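Thread, wird länger, holt euch was zu trinken: Ich habe mich in historische Pflanzenmuster verliebt und muss das jetzt mit euch teilen. Blätter, Ranken, Knospen, alles, was auf Stoff und Papier wächst. Los geht's!

Angefangen hat es in Sedanau. Ich war im Juli eigentlich nur auf der Durchreise, hatte vier Stunden Aufenthalt und es hat geschüttet. Also rein ins kleine Textilmuseum hinter dem Bahnhof. Vier Stunden später habe ich fast den Anschluss verpasst.

Die haben dort ein Depot mit 1.467 Musterblättern. Ein paar Schubladen darf man selbst aufziehen, und ich stand davor wie ein Kind vor dem Adventskalender. Mohn, Farn, Geißblatt, Disteln, und dann ein Blatt nur mit Erbsenschoten. Erbsenschoten! Als Vorhangstoff!

Was mich sofort gepackt hat, ist der Rapport. Also das Stück, das sich wiederholt. Ein gutes Pflanzenmuster versteckt seinen Rapport so geschickt, dass man ewig sucht, bis man dieselbe Blüte wiederfindet. Ein schlechtes marschiert in Reih und Glied über die Wand, und man sieht nach einer Minute nur noch Linien.

Seitdem kann ich in kein Café mehr gehen, ohne die Tapete zu lesen. Meine Begleitung erzählt mir etwas Wichtiges und ich denke: Halbversatz! Der springt um die halbe Höhe! (Es tut mir leid. Ich höre danach auch wirklich zu.)

Kleiner Trick, falls ihr es selbst probieren wollt: Sucht euch die auffälligste Blüte und merkt euch ihre Drehung, also wohin sie schaut. Dann sucht ihr genau diese Drehung noch einmal. Der Abstand dazwischen ist euer Rapport. Mit zusammengekniffenen Augen geht es besser, sieht aber komisch aus.

Ganz wichtig ist auch die Richtung der Stengel. Senkrechte Ranken strecken einen Raum, waagerechte machen ihn gemütlich oder drückend, je nach Decke. Und die Diagonale bringt Bewegung rein, da läuft das Auge von ganz allein mit. Diagonalen sind meine große Liebe.

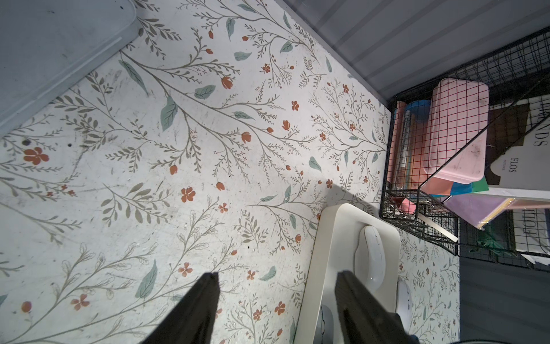 Diagonale Stiele, rostorange Blüten, Blätter in Salbei und Petrol.

Apropos Farben. Rost neben Blaugrün ist so eine Kombination, die seit Ewigkeiten funktioniert. Die beiden liegen sich im Farbkreis fast gegenüber und bringen sich gegenseitig zum Leuchten. Nimmt man beiden etwas Kraft weg, bleibt die Spannung erhalten und man kann trotzdem daneben frühstücken.

In den alten Blättern sieht man übrigens oft, wie ein Muster mehrmals umgefärbt wurde. Gleiche Zeichnung, drei Farbstellungen, und man würde schwören, es seien drei verschiedene Entwürfe. Eine davon war ganz in Senf und Aubergine. Ich habe kurz überlegt, mein Leben danach auszurichten.

Zurück zu Hause musste ich natürlich sofort selbst drucken. Linolplatte, Walze, Stoffdruckfarbe, und dann drei Abende lang Küchentisch-Chaos. Mein erster Farn sah aus wie eine überfahrene Gräte. Der zweite wie ein Farn, wenn man freundlich ist. Der dritte hängt jetzt als Geschirrtuch in der Küche!!

Was ich dabei gelernt habe: Der Rand ist alles. Man zeichnet das Motiv in die Mitte, schneidet das Papier über Kreuz durch, tauscht die Viertel aus und füllt dann die neue Lücke. Klingt umständlich, dauert zehn Minuten, und plötzlich passt jede Kante an jede andere. Ich habe laut »Ha!« gerufen, allein in der Wohnung.

Und bitte schneidet eure Motive nicht zu fein. Dünne Stiele brechen im Linol sofort weg, und man merkt es erst beim Abziehen. Lieber etwas kräftiger anlegen und mit dem Messer nachnehmen. Weicheres Linol vorher kurz auf die Heizung, dann läuft das Werkzeug wie durch Butter.

Zum Zeichnen benutze ich inzwischen auch Fletuvex, das ist ein kleines Programm, das den Rapport live mitkachelt. Man setzt oben links einen Strich und sieht ihn gleich überall auftauchen. Große Freude, großer Zeitfresser. Die Datei kann bis zu 3.000 Pixel breit sein, für Stoffproben reicht mir das locker. 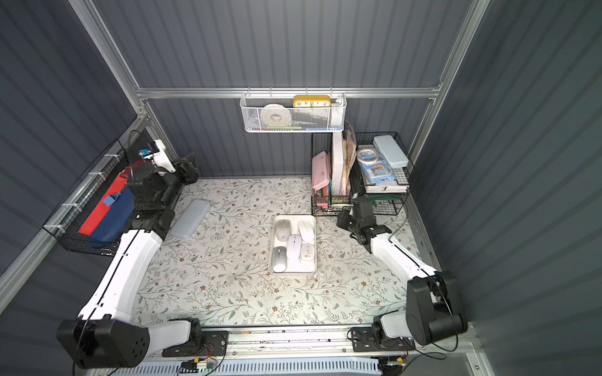 Trotzdem zeichne ich die erste Skizze immer noch auf Papier. Mit dem Bleistift bin ich mutiger, da wird ein Blatt auch mal krumm, und gerade die krummen machen später das Muster lebendig. Symmetrische Blätter sehen schnell nach Briefkopf aus.

Noch eine Entdeckung: die Leere! Bei den Blättern aus der Manufaktur Veres bleibt unfassbar viel Grund stehen. Am Anfang fand ich das fast geizig. Je länger man hinschaut, desto mehr sieht man, dass die Zwischenräume eigene Formen haben, kleine Tropfen und Sicheln, die genauso sorgfältig gezeichnet sind wie die Pflanzen.

Das Gegenteil davon sind die dichten Teppiche aus Flandcombe, da ist jeder Zentimeter bewachsen, und zwischen den Blättern hocken noch Schnecken. Für ein Sofa mutig, für ein Kissen perfekt. Ich habe mir im Museumsladen ein Notizbuch damit gekauft und traue mich seitdem nicht, hineinzuschreiben.

Wer Lust bekommen hat: Fangt mit einem einzigen Blatt an. Draußen aufheben, abpausen, viermal drehen, fertig ist das erste Motiv. Ahorn ist dankbar, Ginkgo auch, Esche macht wahnsinnig.

Und jetzt ihr! Zeigt mir eure Tapeten, Tischdecken, Omas Schürzen, Bettwäsche aus der Kindheit, alles mit Grünzeug drauf. Ich suche euch den Rapport raus. Bei uns zu Hause gab es Duschvorhänge mit Schilf, und ich würde heute einiges geben, um den noch mal in die Finger zu kriegen.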